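# Foreign Ministry Briefings Corpus: README

By Priya Ruiz-Ortega
23 April 2025
5 min read
Print | Email this page

Welcome! If you work on diplomatic language, or you just enjoy watching spokespeople avoid a question in four different registers, I think you're going to like this one. The corpus collects press briefings and joint news conferences given by foreign ministry officials, split into question-and-answer turns and lined up with the English text wherever a ministry put one out.

## What's in it

The release has 300 briefings. Each one is a plain text file plus a small table with one row per turn. A turn is either a reporter's question (or a bundle of them, when someone sneaks in three at once) or an official's reply. Opening statements are kept as turn zero, so you can drop them easily if all you want is the back-and-forth.

Columns in the table:

- `turn_id` – counts up from zero inside each briefing
- `role` – reporter, official, moderator, interpreter
- `topic` – one of 20 labels, see `topics.txt`
- `reply_type` – direct, partial, deferred, declined
- `lang_orig` – language actually spoken in the room
- `text_orig` and `text_en`
- `note` – free text, often blank, sometimes wonderful

The `reply_type` column is my favorite part. "Deferred" means the official points to a later statement or another ministry. "Declined" means a plain refusal. The line between "partial" and "deferred" took us most of last June to settle, and the coding guide has a long section on it with worked cases.
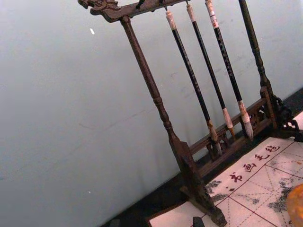
Please read that section before you complain about the labels! After that, complain all you want. We changed two rules in this version thanks to people who wrote in.

## How the turns were cut

We split on speaker changes first, then merged interpreter turns back into the turn they belong to. Where a moderator only says "next question, please," the line stays in the file but gets no topic. Interruptions are marked with a double slash. If a reporter follows up without waiting for the microphone, that's a new turn.

Long replies are a headache for some tools, so there is also a chunked copy in `chunks/`, with a limit of 256 tokens per chunk. Chunks never cross a turn. The tokenizer is our own little one, called Lokport, and it sits in `tools/` with a short help file. It handles Persian, Chinese, and Russian pretty well and is still clumsy with Turkish suffixes.

## Translation

Official English texts are used as they stand, including their mistakes. I fixed nothing. When a ministry's English leaves out something that was said in the original, the row is flagged `omitted` and the missing part is translated by us in square brackets. Those rows are worth a look on their own – what gets dropped is quite often the reply to a question about sanctions or detained nationals.

Nasrin Arabzadeh translated the Persian gaps and checked the Chinese ones against a second reader. Her notes on polite forms of refusal are in `docs/refusals.md`, and they're a joy to read. She has a whole page on the many uses of "as we have said before."

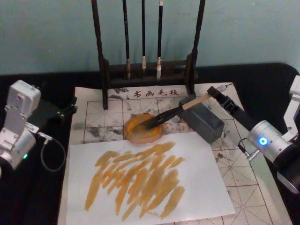
Names of officials are replaced with role codes in the main tables. The key is in a separate file, as some users want to compare individual speakers and others need to keep names out of their training runs.

## Known problems

- Audio was missing for about a tenth of the briefings, so overlaps in those are guesswork.
- The topic "regional security" is too big. It swallows things that should sit under "arms sales" or "border talks."
- Dates are those of the briefing, and a few ministries posted the transcript under the next day's date. Watch out when you match against news stories.
- The Drimidstead subset was coded by a single person and has no agreement score yet.
- `reply_type` is blank for opening statements. Some software reads the blank as "direct." Please check!

## Versions

Version 2 adds the interpreter role, the `omitted` flag, and the chunked copy. Turn numbers did not change, so anything you built on the first version should still line up. The old Skavska topic list is kept in `legacy/` with a mapping to the new labels.

## Using it

Free for research and teaching. Cite it as Ruiz-Ortega and Arabzadeh, Foreign Ministry Briefings Corpus, and give the version. If you publish something with it, send it over, I love seeing what people do with these files. Somebody has already used the `note` column to study laughter at news conferences, and I never would have thought of that.

Bug reports go in the tracker. Put the briefing number and the turn in the title.

Print | Email this page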